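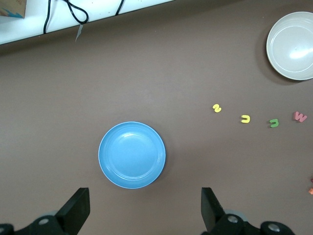
Gripper swap: flat paddles or soft fingers for tableware?

wristwatcher
Posted in May, 9:40pm
Evening all. I've been running the flat black paddle fingers on my Tuka gripper for a while now and I'm torn about moving to the soft Himar ones. My tabletop stuff is a blue plate, a white bowl and a handful of foam letters, which is a horrible mix if you think about it. The paddles are lovely on the letters (squashy, forgiving, you can be well off centre and still get one) and they manage the bowl if I come down over the rim. The plate is where I lose the will to live. Wide flat rim, hardly any height to it, and the paddles want to skate over the top.
I did 60 goes at the plate over two evenings and got 27 clean lifts. Anyone done better with the soft ones?

Kovacik_D
Less than half isn't bad for a plate on a bare table! I had the Himar fingers for a month. Great on bowls, hopeless on plates, they just fold when they touch the table. I went back to paddles and stuck a thin rubber strip on the inside faces.
Dušan

bodinbodger
Disagree with Dušan there. They fold if you come straight down. Tilt the wrist a bit, get one finger under the rim and close slowly, and they're miles better than anything rigid. Which controller are you on? The old Bodin one has no proper force limit and that makes soft fingers look worse than they are.

wristwatcher
Bodin, yes, the old one. So that might be half my trouble. I can open the paddles wider than the plate, so I've been going for the whole thing edge to edge. Should I be pinching one side of the rim instead?

bodinbodger
One side, every time.

Kovacik_D
Not every time. Pinch one side and the plate swings down as soon as it leaves the table, then you've got to put it down again without a clatter. Edge to edge is slower to line up but it stays level. I'd keep the wide grip and sort out the height first — mine was 9 mm too high for weeks and I blamed the fingers.

Régis Poulain
Hello, new here. What about the camera? I moved from a fixed one overhead to a little Lakex on the wrist and it changed more for me than any finger did. You see both fingertips and the plate together, so lining up is easy. The downside is that a bowl near the side of the view gets chopped off and my detector sulks.

wristwatcher
Same with mine Régis, the bowl is forever half out of view at the right, and so, it looks like, are a couple of letters at that end. I back off and look again before going for anything over there. Costs a few seconds but I'm not in a race.

bodinbodger
Or just train it on chopped-off bowls? I added up to 1,000 cropped pictures and it stopped moaning.

Kovacik_D
That's a lot of bowls to label when you could lift the arm.

wristwatcher
Ha. Right, plan is rubber strips first as they cost next to nothing, then check my height, then borrow some Himars and do the same 60 with a tilt. Will post numbers. Does the glue on those strips come off cleanly, Dušan?

Kovacik_D
Mostly. Use the thin tape, and warm it with a hairdryer before you peel.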